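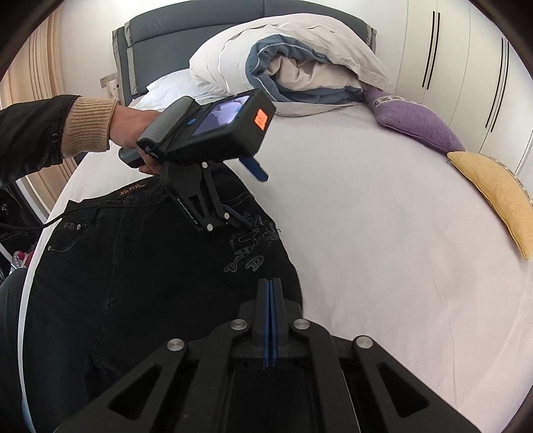

Black jeans laid out on a pale sheet.

Dress code and guest wristbands for the brewery's May festival launch

Posted in: Events and Nightlife

I have received a printed invitation to the media and trade launch of the Farkier spring beer festival, to be held in May at the Bogdan Hall. The invitation states that the dress code is "festival smart" and that each invited person may bring guests "subject to wristband allocation." Neither term is explained, and the telephone number on the reverse is not being answered.

I would be grateful for advice on the following. Are jeans acceptable if they are dark and in good condition? How many guests may one invitation cover? I should also like to know whether the tasting session requires a separate registration, as two of my colleagues wish to attend only that part of the evening.

Esmaeil Ghasemi

zikell_regular

Dark jeans are fine. I wore them last year and so did half the room. No shorts, no sports jerseys. Cannot help with the wristbands.

Drernico Events Desk

Thank you for your inquiry. Our office handles admissions at the Bogdan Hall on behalf of the organizer, and the following applies to all launch invitations.

"Festival smart" permits dark denim, provided that it is worn with a collared shirt, a blouse or a jacket. Closed shoes are required on account of the glassware in use on the main floor. Festival hats and scarves are handed out at the entrance and may be worn throughout the evening.

Each invitation admits the named person and up to 4 guests. All guests must be of legal drinking age and must present government-issued photo identification, including those who do not intend to drink. Wristbands are issued at the side door from 5 p.m. and cannot be collected by one person for another.

The tasting session is registered separately. It is held in the upstairs bar, with 2 sittings during the evening, and places are assigned in the order in which requests are received. Your colleagues may attend the tasting alone, but they will still need wristbands and will be counted toward your guest allocation. Please send their full names to the admissions desk and quote reference 1229, the code for the trade list.

Parking behind the hall is reserved for suppliers. Guests who plan to drink are asked to arrange a ride home in advance — the taxi stand is on the same side of the street as the main entrance.

malt_and_music

I would add that the side door is poorly marked. It is past the loading bay, on the left as you face the building. The second tasting sitting was the quieter of the two when I attended, although the Zikell dark lager had run out by then. If your colleagues particularly wish to try it, they should request the first sitting.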